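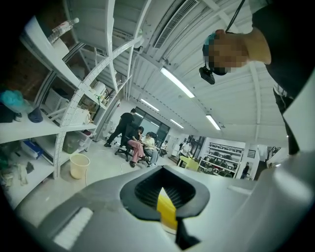 What is the Bramwell Winter Coat Library, and who can borrow from it?

It's a free lending service for warm coats, open to anyone living in Bramwell or Grurkton, and you can keep your coat right through to the end of the season.

The library opens its doors again this October in the old Nillamis shoe store on the main street, and we couldn't be more pleased to have the extra room (last year's racks went halfway down the hall!). There are 350 coats ready to go, in colours and sizes for everyone from toddlers to grandparents, along with 40 pairs of snow pants for the little ones.

"My own parka came off these racks when I first moved here, and I still remember how kindly I was treated," said coordinator Tsehay Tsegaye. "I'd love for every neighbour to feel that same welcome when they come in."

Borrowers need only give a name and a phone number. Clean coats in good shape can be dropped off at the side door until 2 p.m. whenever the library is open, and Clive Dunmore will happily replace a stubborn zipper or a missing toggle.

Media contact: Emese Sárközi, Bramwell Winter Coat Library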